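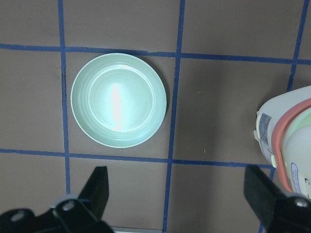
OK so, kitchen counter tape update, for the two of you who asked (hi Hyun-seo, hi Mom).

Quick recap if you're new. We're redoing the kitchen in January and I've been trying to work out how much counter we need before I sign anything. The quote from Sternley has a line for "extended prep run" that costs 878 dollars and I wanted to know if I'd use it.

So I bought a roll of blue painter's tape and started marking out squares. One square = one dinner plate with a bit of breathing room. The mint green plate is my measuring stick now. It very nearly touches the tape at the top but it's in there, it counts!!

Why a plate and not a tape measure? I can't picture 14 inches. I can picture a plate. Put "three plates of space next to the stove" in front of me and I know exactly what that feels like on a Thursday night with pasta going.

The tape is not perfectly straight, I know. One of the up-and-down lines has a definite lean to it. I did it by hand with a podcast on and I'm not redoing it.

Miyuki Sakai (my sister-in-law, has done two kitchens, has Opinions) told me to live with the tape for a week and cook normally. Everything that lands on the counter gets a square. If it doesn't fit in one it gets two.

Results so far. Coffee stuff: 2 squares. Cutting board: 2 squares, and it hangs over. Mail: one square, and I would like that square back please.

The appliance corner is where it all falls apart. Anything that plugs in wants to live near the outlet, so that end fills up and the tape just runs into the side of things and stops. I'd never noticed how lopsided we are until there were lines on it.

Biggest surprise is dishing up. There are 5 of us on Sundays and I always end up with plates balanced on the stove. With the grid I can see why — by the time the food's ready I've got 3 free squares, tops.

Someone asked about the plate! It's from the Flamari seconds shelf, years ago. Glossy, wide rim, little ridges going round. It shows every reflection from the ceiling light and I love it anyway. No idea if they still make the green.

Someone else asked if the tape pulls the finish off. Ask me when I peel it. I tried a bit under the edge first and that came up clean, but it had only been down overnight.

Roy Nuttall, since you're reading: yes I still have your level. No I did not use it for this.

Current thinking is yes to the longer run but skip the fancy end panel. Going to do one more Sunday dinner on the grid before I email them back.

Oh and if you try this, press the crossings down hard with your thumbnail. Mine kept lifting there every time I wiped the counter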